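4. Simulation and test setup

The arm was built on a bench in the shared workshop on Kerstead Lane. Bench time was limited to evenings, so most of the control work was done in simulation first. The Padside model includes the arm, the two-finger gripper, the table and a wrist camera with a wide round lens. Lettered cubes were used as the objects, with a pale yellow square on the table as the target area.

The task is to pick up one cube and release it on the square. A trial counts as a success if the cube rests on the square for 7 seconds after the fingers open. Cube positions and rotations are set at random before each trial. 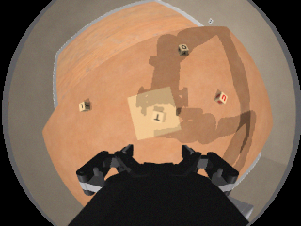 Lighting was the main source of trouble. The first version of the detector searched for cube edges by brightness. It lost cream-colored cubes on the yellow square, where the contrast is low, and it reported false edges along the shadow of the arm. Lens distortion added a second error, which grew toward the rim of the view. We corrected the distortion with a lookup table and retrained the detector on 300 rendered views with the lamp moved between them.

A cube that leaves the table ends up on the floor, out of reach. The controller now checks the estimated height of each cube and ignores any that are below the table surface. Before this check was added, the arm would sometimes drive toward a floor cube until the joint limit stopped it.

Of the 300 views, 297 were usable. The other three had the gripper covering the target and were dropped.

5. Transfer to the bench

The same controller was then run on the real arm for 50 trials. Finger speed had to be reduced – the printed linkages from the Kondwood kit flex more than the model assumes. Joint friction was set by hand and remains the weakest part of the model.

Merrick Student Projects – Contact – Copyright – Back to top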